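Community help > Workshop and automation > Safety and good practice

Two-arm table cell, garment folding - what do we need written down before others use it?

posted by brallasgate_bench, 2020-10-24

Sorry if this has been done to death, search on here is not great. We have a two-arm setup at the Brallasgate workshop, small arms, bench table, grippers with rubbery jaws. It folds t-shirts. That's all it does for now. Up to now only two of us have run it, and we both know its habits, so the "rules" are in our heads plus a sheet of paper with coffee on.

From February we want to let other members book it. So I need proper rules. Not a 40 page thing, something people will read. What I've got so far:

- one person in charge of the stop button whenever the arms are powered
- hands off the table while it's moving
- long hair tied back, no lanyards, no scarves
- log sheet, who ran it, what program, anything odd

What am I missing? Do I need a full risk assesment for arms this small? The person I asked at our insurers said "follow the relevant standard" and couldn't say which. Also is there any sensible rule about how often to check grippers and cables, or is it just when they look bad?

Software is the Pinov controller if that matters. Speed limit is set in there but anyone can change it, which I don't love.

Thanks in advance, will check back tonight.

ernix_user

Hi. Yes do the risk assessment, small arms or not. Size isn't the test. It's what can go wrong and how badly, and pinched fingers are still fingers. Doesn't need to be long, ours is 4 pages and half of that is a table.

Standards: start with ISO 12100, that's the general one for risk assessment on machinery. Then ISO 10218, parts 1 and 2, for industrial robots. Part 2 is the one about the whole cell rather than the arm by itself, so table, gripper, the lot. If people share the space while it's moving look at ISO/TS 15066 as well. They cost money but some libraries have access, ask before paying.

Main thing people get wrong is treating the arm as the machine. The cell is the machine. So the table edge counts, the gripper counts, a loose cable someone can catch a sleeve on counts, and so does whatever the arms are holding. With cloth it's mostly gentle, but two arms pulling on one garment can trap a hand between the cloth and the table, or between the two grippers if they come together. Write down the closest the grippers ever get to each other. Then write down who is allowed to change it. 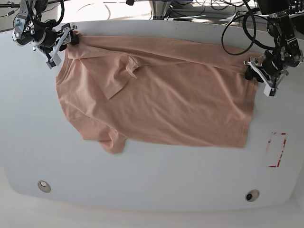

Should someone be allowed to straighten the shirt by hand partway through a fold?

Only with the arms stopped, and a proper stop at that, one that can't restart until the person at the button has said clear out loud and the other person's hands are off the table. A pause in the program isn't enough on its own. If you find you're reaching in on every run then fix the program or the way the shirt is laid out at the start, don't write a rule to allow it.

Other bits for your list:

Mark the start position for the garment, and keep tools and mugs off the table altogether. Sounds fussy. Saves arguments.

Lock the speed setting. If Pinov lets you put a password on it, use it, and have two people who know it. If it doesn't, write the speed on the log sheet at the start of each session so at least you can see when it's been changed.

Gripper checks: quick look before every session (jaw pads, screws, cables where they loop over the joints), full check every 200 hours or whatever the maker says if that's sooner. We put ours in the log so it gets done. Before that it didn't.

Decide what happens when the power comes back after a cut. Arms should stay put untill someone resets them on purpose. Test that, don't assume.

And test the stop button at the start of every session. Press it, with the arms moving slow and nothing on the table. Takes seconds.

sewing_and_servos

I'd just put a fence round it tbh. We got one second hand for the Engelhardt cell and nobody has had to think about it since. Bit ugly.

Also no jewellery!! rings esp.

flatpack_fran_no_more

Agree with most of the above, not with the fence answer. A fence with a gate that isn't wired to the stop is a decoration, people walk in. And you do still have to think about it, the pads still wear. If you go that way the gate switch has to cut the motion, and there needs to be a reset outside the fence where you can see the whole inside from.

Couple of things from running a shared one for a while.

Training before booking. Ours is short: watch one session, do one with someone next to you, sign the sheet. We don't let people skip it even if they've used arms elsewhere, as every cell stops differently.

New programs run slow and empty first. Then slow with cloth. Then normal speed. Every new program, and every changed one too, even if it's "just one number". That last bit is the rule that gets ignored most so put it at the top.

Cloth-specific: zips, buttons and drawstrings change things. Plain t-shirts are easy. A hoodie cord got round one of our fingers (gripper finger, not human) and the arm dragged the whole garment off the table. No harm done but we now have a line saying what can go in and what can't. Anything not on the line, ask first.

Keep a near miss book. Separate from the log, no names needed. If people think they'll get told off they won't write in it. We did 2,000 cycles before anyone wrote a thing, which to me says they weren't writing, not that it was perfect.

On the insurers, send them the finished risk assessment and ask them to confirm in writing that they've had it. Don't ring up. You'll get a different person and a different answer.

Print the rules on one side of paper and stick it where you stand to press start, not on the back of the door.

brallasgate_bench

Brilliant thanks both (and fence person). Hadn't thought about the power cut one at all, going to try it tomorrow with nothing on the table. Pinov does have a password option, it was in a menu I'd never opened. Will post the one-pager here once it's done, if anyone wants to pick holes in it.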